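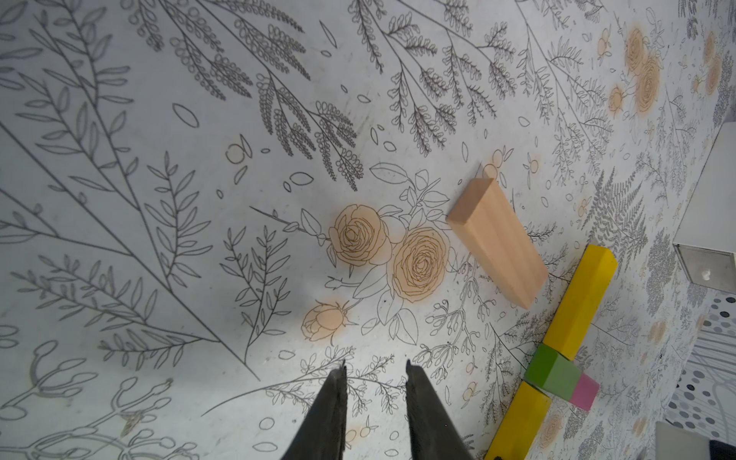

Bramance wipe-clean table cover, pattern: Roses & Fern, peach on white

Bramance Table Cover by the Meter
From Vundside Home & Table

Item no. 383
Sold by the running meter, 140 cm wide
Ships rolled on a tube

Tablecloths are a lovely idea until someone eats near one. The Bramance is our wipe-clean cover for people who like a dressed table and also own children, a coffee pot, or a relative who gestures with a fork. It goes on in a minute, stays put, and asks for a damp cloth at the end of the day. Ironing it would be a mistake, so that's one chore gone.

We have carried Bramance longer than any other cover in the shop. It outlasted the quilted one (shrank), the clear one (stuck to everything, including the cat) and the one with lobsters, about which we still get letters.

The pattern

Roses & Fern is a line drawing, mostly gray and black on a white ground, with the flowers colored in pale peach-orange. The leaves are left as outlines. It's busy in the way a good kitchen pattern should be busy, meaning a crumb can sit on it through most of an afternoon without embarrassing you. People who want a plain white cover should look at Bramance Plain and should also be tidier people than we are.

The drawing runs in all directions, so there is no right way up. Whoever sits at the end of the table gets as good a view as whoever sits at the side.

The repeat is 64 cm. If you're joining two lengths for a big table, order one extra repeat so you can line up the stems. If you don't care about lining up the stems, we respect that.

What it's made of

Printed vinyl on a soft non-woven polyester backing. The backing keeps the cover from skating around and takes the edge off the noise of plates. Weight is 400 grams per square meter, heavy enough to hang properly at the corners and light enough to fold over your arm and shake out the back door.

Thickness: 0.3 mm
Finish: matte
Edges: cut, unhemmed (they don't fray)
Hem or bias binding: available, see below

Sizes and how to order

Measure the table. Add the overhang twice, once for each end. Most people like 20 to 25 cm of overhang; any more and it ends up in laps. Then enter the number of meters in the box. Half meters are fine. We cut in one continuous piece up to 20 meters, which has covered every table anyone has told us about so far, plus one church hall.

For a round table, order a square piece as wide as your table plus two overhangs and trim it yourself with ordinary scissors. Turn it face down, tie a pencil to a string, and go slowly. We used to cut circles in the shop. The ovals were what finished us.

Round tables wider than 100 cm won't leave you enough overhang on a 140 cm roll. Try the Marciniak cover, which comes 180 cm wide, though not in this pattern.

Binding

We can finish the edges with cotton bias tape in white, gray or a peach that is close to the roses without matching them exactly. Binding adds four working days. Bound covers can't be returned unless we've done something wrong, in which case send a picture and we'll sort it out.

Cleaning

Wipe with warm water and a drop of dish soap. Dry it if you're fussy. Red wine, tomato sauce and beet juice come off if you get to them the same evening. Turmeric is another matter. Turmeric wins, and we suggest you serve it somewhere else.

No bleach, no scouring pads, and no washing machine. Ballpoint ink will sink in and stay, as will the ink from cheap printed napkins when they get wet. Felt-tip pens sold as washable usually are.

Hot dishes need a trivet. The cover is fine with a mug of coffee or a warm plate, but a pan straight off the stove will leave a ring, and the ring will be there at Thanksgiving for everyone to discuss.

Getting the creases out

It comes on a tube, so there shouldn't be many. If you've had it folded in a drawer since last summer, lay it on the table overnight and most of the lines will drop out. A hair dryer on low, held well back, helps with the stubborn ones. Store it rolled, pattern side out.

Outdoors

Fine for a porch or a picnic table on a nice day. Bring it in afterward. The peach fades first in strong sun, and after a full season outside you'll own a gray pattern with a memory of roses. For wind, we sell the Flosden table clips in packs of four. They aren't pretty, but they grip.

Questions we get

Does it smell? A little, for the first day or two, like any new vinyl. Unroll it near an open window.

Can I use it to line shelves? Yes. Cut it to fit and lay it loose. It also does well inside drawers and under the dog's bowl.

Will it protect my good table? From spills and light scratches, yes. From heat or somebody using it as a cutting board, no. Put a felt pad underneath if the table is one you'd cry over.

Can I see it first? Samples are 20 x 20 cm and free, up to three per household. A sample that size shows you a bit of leaf and possibly part of a rose, so judge the feel by it and the pattern by the page.

Stock

The last roll ran out in April and took its time being replaced. The new delivery is in, 200 meters of it, and the gray in this batch is a shade darker than the old one. If you're adding to a cover you already have, ask for a sample before you order.

Also in the Bramance range: Plain, Lemon Branch, Small Check, Blue Willow Twig. Lobsters: discontinued.

Page updated Sat 5 July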